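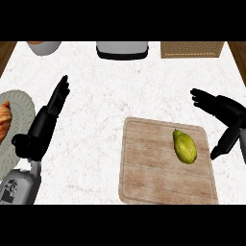

Gresura's kitchen counter, seen from above, with both hands open.

Review: Gresura two-hand grasping benchmark
By Heledd Yorath
6/17/26

I've had Gresura on my workstation long enough to be annoyed by it, and also to keep using it. It's a simulated kitchen benchmark: you get a marble counter, a few things to eat, two arms with proper fingers, and a baseline policy the authors say can pick produce up off a cutting board. The paper calls it "a household manipulation result". I'd call it a fruit-lifting result, and even then I have questions.

The headline number comes from a policy trained on 800 simulated demonstrations and tested over 30 trials per object. Thirty is thin. If two of those trials go the other way you've lost the gap between the baseline and the Serrano method it's meant to beat, and the authors print no error bars at all. I went looking in the appendix and found a colour chart of fruit skins.

Installation was painless, I'll give them that. The physics settings live in one file with sensible names, and resets are quick. I ran my own set of 20 trials with the supplied weights and got a score a bit under the published one, which doesn't bother me much. What bothers me is how "success" is defined. The fruit has to clear the board and stay clear for 2 seconds. It doesn't have to go anywhere. You could crush it, if it were crushable, and still collect your point.

Friction is the other sore spot. The default is generous, and when I turned it down to something closer to a waxy lemon the grasps started sliding off the fingertips. Any reader who only sees the table in the paper would have no idea the result leans so hard on one setting. A sweep over friction values would have taken them an afternoon.

Then there's the "two-hand" part of the name. In the produce tasks the right hand does the picking and the left one is scored on nothing. It still adds a whole arm's worth of joints to the action space, so the learning problem is harder on paper, and the authors make a fair bit of noise about that. I locked the left arm in place and retrained. The scores hardly moved.

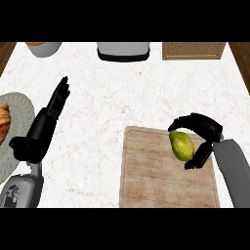
Thijs Aerts, who read a draft of this, thinks I'm being too hard on them. His argument is that a lift-only test is a decent first filter, and that anyone who wants placing and handovers can write those tasks on top, as the people at Stimitz have started doing. He also reckons the idle arm matters more than I allow, as a policy could easily learn to wave it about and knock things over.

Fair enough on the second point, and I'd like to see that measured. It would be simple to log. On the first, I don't mind a filter as long as it's sold as one, and the abstract talks about "everyday kitchen competence" before it mentions lifting anything.

Compared with Basa, which I reviewed in January, Gresura looks nicer and runs faster. The fingers are modelled better too, and a curled grasp over the top of a lemon is a more interesting thing to learn than closing two flat pads on a cube. Basa reports its failures by type, though, and I missed that here. When a trial fails in Gresura you get a zero and nothing else, so I ended up writing my own logger to sort slips from missed reaches.

No real-robot numbers are given. The authors say transfer is left for future work.

Worth downloading if you need a tidy bench for finger grasps and you're willing to rewrite the scoring. I wouldn't cite the headline figure until somebody reruns it with more trials and the friction turned down. My logger and the changed settings file are up with the notes for this review.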